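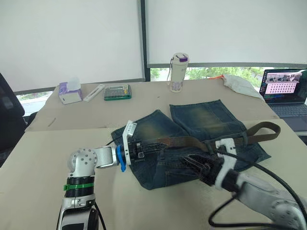

Garment Care and Alterations Associate
Jutico Clothing Services
Full time, 33 hours per week

Jutico Clothing Services is seeking a Garment Care and Alterations Associate for its main workroom. The company receives used clothing from retail partners and from the public, inspects and repairs it, and returns it to sale. The position reports to the Workroom Manager, Algirdas Rätsep.

The successful applicant will join the denim and heavy fabrics section. This section handles jeans, work jackets, canvas trousers and the belts and straps that come in with them. The light fabrics section is staffed separately, although associates are asked to assist there during the busy period that begins in July.

Principal duties

Inspect incoming garments for worn seams, broken zippers, missing buttons and stains, and record the findings on the intake sheet.
Remove belts, pins and pocket contents before a garment goes to the wash room. Belts are tagged with the number of the garment they arrived with.
Carry out repairs by hand and by machine, including hemming, patching, darning, zipper replacement and the reattachment of belt loops.
Clean and condition leather belts, and replace buckles where the strap is sound.
Press, fold and label finished garments to the standard of the receiving store. Folding standards differ between Brikard and De Haan orders, and both are taught during training.
Keep the assigned work table, machine and thread stock in good order.

Required qualifications

Applicants must have at least two years of paid experience in alterations, tailoring, dry cleaning, upholstery or a related trade. Experience gained outside the United States is accepted. Applicants must be able to operate an industrial straight stitch machine without supervision and to complete a neat blind hem by hand. The work requires standing for long periods and lifting full garment bins with the help of a cart.

A working knowledge of English sufficient to read care labels and written work orders is required. No diploma or certificate is necessary.

Preferred qualifications

Preference will be given to applicants who have worked with heavy denim, who can use a chain stitch machine, or who have experience with leather. Applicants who have trained other staff are encouraged to say so in their letter.

Hours and conditions

The workroom opens at 7:30 a.m. The regular schedule includes one Saturday shift every other week, for which a weekday off is given in return. Overtime is offered from time to time and is paid at the legal rate - it is never compulsory.

Pay is set according to experience and will be discussed at the first interview. A signing payment of $2000 is made after the completion of the training period. Benefits include paid vacation, paid sick leave, a health plan and free repair of the associate's own clothing. Thimbles, shears and aprons are supplied. Associates who prefer to use their own shears may do so, and the company will pay for sharpening.

Selection procedure

Applicants who meet the requirements will be invited to an interview and a paid bench test. For the bench test, each applicant receives a pair of jeans with an open inseam and a torn pocket and is asked to repair both. Thread and patching cloth are provided. Work is judged on strength, neatness and the choice of thread.

References are requested only after the bench test. Former employees of the Jodard workroom may name their section lead as a reference.

How to apply

Please send a letter and a work history to the Workroom Manager by mail, or leave them at the intake counter in a sealed envelope marked "Denim Section." Photographs of finished work are welcome but are not required, and samples of clothing should not be sent. Applications are reviewed in the order in which they arrive, and the position remains open until filled.

Jutico Clothing Services is an equal opportunity employer. Applicants who need an adjustment to the interview or the bench test should state this in their letter.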